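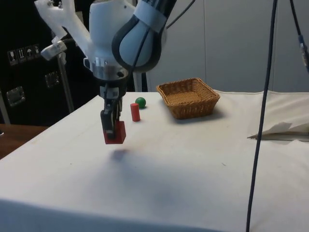 Washing and Storing White Tablecloths
December 2021

Zellance has changed how it takes back rented table linens after an event. Starting with the new year, customers who rent white cloths will no longer be asked to rinse them before return. Cloths should be shaken out, left unfolded in the return sack and brought back to the Sendadero counter within two days. The rinse rule had been on the rental slip for a long time, and it was causing more trouble than the stains were. People rinsed in hot water, then tied the sack shut and left it in the trunk of a car over a long weekend. Wet cotton in a closed sack mildews fast, and mildew is much harder to get out than gravy.

The change came out of a stock check in the fall. The shop owns 386 white cloths, most of them cotton and the rest a cotton and polyester blend. Soledad Doucet, who runs the laundry side, pulled every one off the shelves and looked at it under the long lamp by the pressing table. She set aside 25 for mending and 30 for a second wash. The cloths in the second pile had mostly been clean when they were put away. They had yellowed on the shelf.

We get asked about this at the counter more than anything else, usually by someone who has opened a closet before a holiday meal and found a good cloth with tan marks on it that were not there last year. The rest of this item covers what we do with ours and what will work at home.

Why clean cloths turn yellow

A cloth can come out of the washer looking white and still have things in it. Cooking oil, butter, white wine, clear soda and light-colored fruit juice leave very little color when they are fresh. If the wash does not take them out completely, what is left reacts slowly with the air and darkens. Sugar does this, and so does oil. The marks often show up as soft-edged spots in no particular pattern.

Leftover detergent can do it too. Many people use more than the machine can rinse away, especially in newer washers that run on less water. The soap stays in the weave, dries there and grabs dust. If a stored cloth feels stiff or a little waxy, try washing it again with no detergent at all. If suds show up in the water, you have found at least part of the problem.

Starch is the other common one. Starched cloths look very good on the day and store badly. Starch yellows, and it can draw silverfish. We starch only when a customer asks for it, and only just before pickup. Nothing goes on the long-term shelves starched.

Paper and wood also play a part. Ordinary cardboard and unfinished wood give off acid, and a cloth that lies against either one for a few years will pick up a brown line where it touched. A lot of the linens people bring in from a parent's house have this line along one fold.

Washing before storage

Wash the cloth soon after the meal, even if it looks fine. Scrape off anything solid with the back of a butter knife. For oil, work a drop of plain dish soap into the spot with your fingers and leave it for a few minutes before it goes into the machine. For wine, coffee and tea, flush the spot with cool water from the back side of the cloth, so that the stain is pushed out the way it came in. Candle wax should be allowed to harden and then lifted off in pieces. What remains can be pressed out with a warm iron between two layers of paper towel, moving to a clean part of the towel each time.

Run cotton on warm with a measured dose of detergent. At the shop we use Lūse, the unscented one, at the low end of what the bottle calls for. Any plain detergent without fabric softener will do the job. Softener puts a coating on the threads that holds on to oil, and it makes napkins push liquid around when they should be soaking it up. Add a second rinse if the machine has one.

Look the cloth over while it is still wet and before it goes anywhere near a dryer. Hold it up in front of a window. A spot that is still there after washing can usually be treated again, but once it has been through a hot dryer it may be there for good. If you find one, put the cloth back to soak and try again the next day.

Line drying is best for white cotton, and sunlight helps it stay white. In winter, when that is not possible, tumble on low and take the cloth out slightly damp. Iron it from the back while it has some moisture in it. Make sure it is completely dry before it is put away – give it a few hours over the back of a door or a shower rod after ironing.

Bringing back a yellowed cloth

Oxygen bleach, the powdered kind that dissolves in warm water, is what we used on the second pile. Fill a tub or a deep sink with water as warm as the care label allows. Stir the powder in until none of it is left on the bottom, then add the cloth and push it under. It should have room to move. Leave it overnight. If the water has gone the color of weak tea by morning, drain it and start over with a fresh batch. After soaking, wash as usual with the extra rinse.

Of the cloths Doucet set aside for a second wash, five did not come back to a usable white. Those will be cut down for napkins and polishing cloths. One of them had a rust ring the size of a soup can, probably from a metal stand or a planter. Oxygen bleach does nothing for rust. There are rust removers made for fabric, but they are harsh and the label has to be followed closely, and on an old or thin cloth we would leave the mark alone and set a serving dish on it. 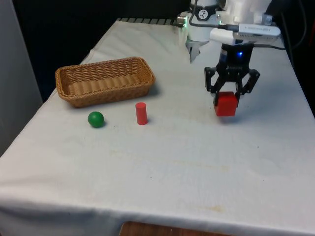 Can chlorine bleach be used on a white cotton tablecloth?

Chlorine bleach will not ruin sturdy white cotton if it is well diluted and used once in a while, but it weakens the threads each time, and it can turn polyester blends and some easy-care finishes yellow. Try oxygen bleach first, and never mix the two or combine chlorine bleach with vinegar or ammonia.

Folding and putting away

Folds are where stored linens wear out. The threads along a sharp crease are bent the same way for months, and they break there first. Most of the cloths in the mending pile had small splits along the center fold, right where the iron had set the crease.

The best thing for a cloth you care about is to roll it on a tube. A long cardboard mailing tube works if you cover it first with acid-free tissue or a piece of washed cotton sheeting. Fold the cloth once lengthwise if it is too wide, with a soft roll of tissue inside the fold, then roll it up loosely and slip an old pillowcase over the whole thing.

If there is no room for a tube, fold it loosely and do not press the folds. Take it out a couple of times a year and fold it again along different lines. In thirds one time and in quarters the next is enough. We do ours in March, when rentals are slow, and again at the end of summer.

Keep linens out of plastic bags and out of plastic tubs with tight lids. They trap whatever damp is in the cloth. A cotton bag or a clean sheet lets air through and keeps the dust off. Choose a closet inside the house over an attic or a basement, and stay away from a shelf that backs onto a bathroom wall. Cedar chests are fine if the linens are wrapped first, so the cloth is not lying on bare wood.

Lavender sachets and cedar blocks should be kept off the cloth itself. The oil in them will mark it. Hang them from the rod or put them in a corner of the shelf.

Write the size on a scrap of paper and tuck it in with each cloth. Doucet writes the length, the width and the month of the last wash in pencil. It saves unfolding four cloths to find the one that fits the table with both leaves in.

About blends

Blended cloths need less ironing and dry faster, and for big events they are what most people rent. They do hold oil more than plain cotton. Treat greasy spots on a blend before washing every time, and keep the water warm, not hot. Take blends out of the dryer as soon as it stops. Wrinkles that set in a blend while it sits in a hot drum can take several passes of the iron to get out.

Our Fletau napkins are a blend and follow the same rules. The colored ones should be washed separately the first few times. The dark red has bled on a few customers, and we have stopped sending it out in the same sack as white cloths.

Returns and mending

The new return rule applies to all white and ivory cloths. Colored cloths were never rinsed and stay as they were. If something large was spilled, pin a note to the spot saying what it was. Knowing that it was beet juice and not wine saves us a step. There is no charge for ordinary food and drink stains. Burns, cuts and paint are still charged at the replacement price on the slip.

Customers with their own linens can bring them in for soaking and pressing once the holiday orders are out. Small splits along a fold can be darned if they are caught early, and Doucet will look at a cloth at the counter and say whether it is worth doing. Please bring it clean and dry. Mending is done in the order it comes in, and a cloth needed for a certain date should have that date on the ticket.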